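Week 4 handout: keeping your build pipeline tidy
Munther Saliba

Welcome back, everyone, and thank you for the lovely questions last time (keep them coming!). Tonight we stay with the Ocampo project and split its one long build into 2 stages - first compile and unit tests, then packaging. Please open your own copy of the plan before you change a thing, and give each job a name a stranger could read.

If a test fails, the packaging stage should never start. Try it: break one test on purpose, push, and read the log from the top.
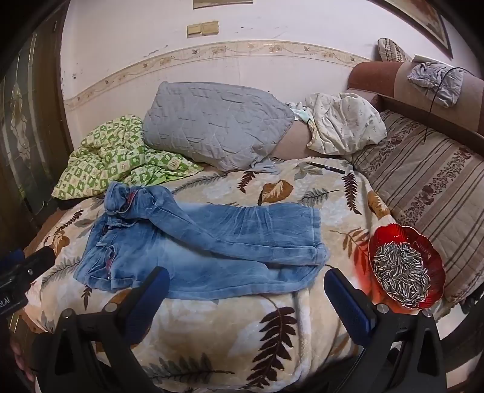 Logs do grow, so set yours to keep the last 19 builds and let the older ones go. For homework, do the same with the Huner project and bring me your stage names.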